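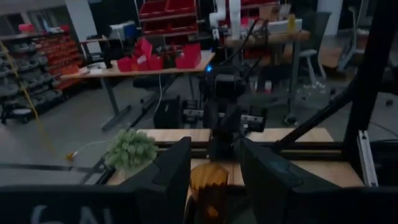 According to one reader who wrote in after the first version of this article, the Likico Open Day is misnamed, as it's closer to an open workshop with the coats left on. I've kept the name because it's the one on the sign, but the reader has a point, and I'd rather start with it than bury it in the notes.

Likico Open Day

The Likico Open Day is a yearly public visit to the robot workshop at Likico, held in the spring. I've been to 2 of them now, and I look after this entry, so please read it as the work of somebody who likes the thing a lot and has tried to be fair anyway. The most recent one was on 26th April and drew 406 visitors. They came in groups through the whole day, and the main show was two-arm handling of everyday objects, the sort of stuff you have in your own kitchen.

Background

Likico started out fixing feeder machines for packing lines, and the arms came later. The first open day was put together in a hurry one February, mostly for families of the people who worked there, and it was so cold in the building that the talk got cut short and everybody went to stand by the coffee. After that they moved it to spring! The program is now planned with Voyle, a training outfit that runs short courses on robot programming, and the sign-up goes through Voyle's page as well (which is why so many people think it's a Voyle event — it isn't, though I got that wrong myself the first year).

Format

A visit lasts 60 minutes. You get a short safety talk, then a walk past the benches, then the demonstration, then whatever time is left for questions. In my group the questions ate nearly everything, because one kid wanted to know if the arms ever get bored and the engineer took it completely seriously and gave a long, lovely answer about repeat cycles and wear.

You stay behind a line of tape while the arms are moving. Bags go on hooks at the door. Photos are fine, flash is not, and they do mean it about the flash.

The demonstration

The demonstration is known in-house as Zoltero, and it has its own table, built of pale wooden planks with a dark metal rail running between them. Two black arms work there. One takes hold of an object with its gripper, the other comes down over the middle of the table, and the idea is that they share the job the way your two hands would if you were passing a glass across a sink.

The cups are what people remember. They're see-through, an amber-orange color, with ribbed sides cut into little facets, and they make a surprisingly hard test. A camera has trouble with anything it can partly look through, and the ribs mean a grip that is good at one angle can be poor at the next. The gripper fingers are big black slabs, broader than I'd expected, and seeing a cup held between two of them made me hold my own breath a bit. There's a little artificial plant on the table too, spiky and pale green in its small pot, and my group had strong feelings about whether it would get knocked over.

Before each round the engineer says out loud what the arms are going to try. I liked that very much. In my session she called a handover, it missed, she called it again, and it went through on the second go to real applause. The misses are left in on purpose, and there's no recorded backup running on a screen.

The software behind it is called Wuso. As explained to us, Wuso keeps both arms on one shared plan so they don't reach for the same bit of air, and either arm can ask the other to wait. I asked how long it waits and was told "until it's polite," so that's all I can report.

The workshop

The room is a working one with a gray concrete floor. There's a white arm on its own wooden table toward the back, shelves of red bins, and a tall rack of small gray and red parts bins along the wall. I could've spent my whole visit at that rack. Likico's handout puts the number of separate parts kept in stock at 1154, and the handout also has a word search, for some reason, which I finished on the bus.

Reception

People are mostly very happy with it, going by the guest book and the comments under this page. The complaints are the same each year: the safety talk is hard to hear from the back, and the hour is too short. A few visitors have said they'd like to steer an arm themselves. Voyle offers that on its courses, but it isn't part of the open day.

Getting in

Entry is free and places are given out in the order people sign up. Children are welcome with an adult. The side door is the step-free one — go past the main entrance and keep left.

See also

Voyle short courses
Wuso (software)
Two-arm handling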